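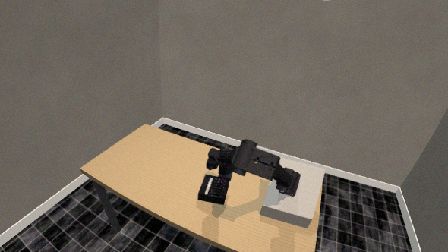

Caderno da bancada virtual, 14 de abril de 2025

Voltei ao planejador do Serton com um café na mão e bastante paciência, e ainda bem! A pose acima do painel já sai sem sustos, e o que me ocupou a manhã foi o trecho final, aqueles últimos centímetros em que a garra desce até os cursores. Aumentei o limite de iterações de 1000 para 3000 (quem quiser voltar atrás, está no arquivo de configuração, bem comentado) e baixei a velocidade máxima para 80 mm/s só nesse segmento. Também separei de vez a checagem de colisão do braço e a dos dedos, coisa que eu vinha adiando desde janeiro.

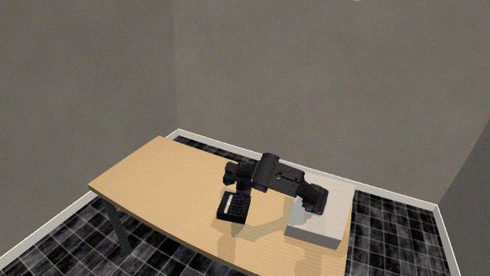
O pessoal do Sequeira acha que eu devia largar o planejador nesse trecho e passar logo para controle de impedância, e confesso que a ideia me agrada, mas queria antes ver os registros com calma.

Do lado da percepção, o assunto é a câmera do punho. Com a olho de peixe, as bordas do painel ficam curvas e os trilhos se fecham para baixo, então o estimador precisa corrigir a distorção antes de ler a altura de cada cursor. 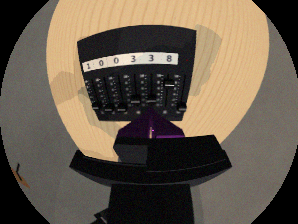

Deixei a correção num módulo à parte, com teste próprio, para o Hurley poder usar também. Falta conferir a ordem dos eixos na transformação do punho, que sempre me confunde.

Entradas recentes
- Dririer: conversor de trajetórias
- Calibração do punho, segunda tentativa
- Sementes fixas no simulador

Comentários
dririer_dev: Dá para exportar a parte dos dedos em separado?
bancada2: O teste da distorção passou aqui também, obrigado!

Contato | © Caderno Serton | Voltar ao topo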